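Twenty-two folds before lunch

August 20, 2023

I promised my sister to explain what I do all day, so I write it here and she can send it to our mother as well.

Since the spring I work at Faltilo, in a small team which collects examples for a learning system. The system should one day tidy a table by itself. For the moment it knows very little, and we must show it everything with our own hands. We hold two grippers, one left and one right, and we do the task slowly. The movement of the grippers is recorded together with the video. One such recording we call an episode.

My task this month is the pink cloth. It is the most difficult object on our list, for the reason that it never has the same shape two times. A cup is always a cup.
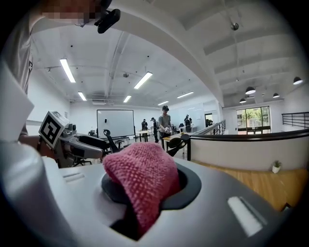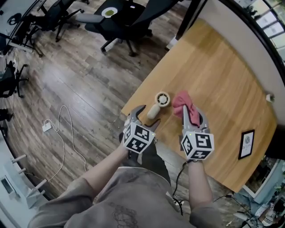 In the first week I made 38 episodes in one day and I was very proud. Then Hannelore Engelhardt looked through them and kept 22. In the others I had gone too fast, or I had corrected a mistake with a small shake of the wrist. She told me the system will learn the shake also. I was a little offended, but after I watched them myself I had to agree.

Now I follow three habits. I throw the cloth down differently before every episode. I take it from another side than the last time. And when I fail, I let the failure stay in the recording and pick up the cloth again calmly.

Ese Odukoya, who began in the same week as me, thinks we should record more failures on purpose. I am not sure. It feels strange to drop a thing with intention, and I believe it looks false. We have discussed this over two lunches already.

My shoulders are tired in the evening, more than I expected. In December we should start with towels, and these are heavier.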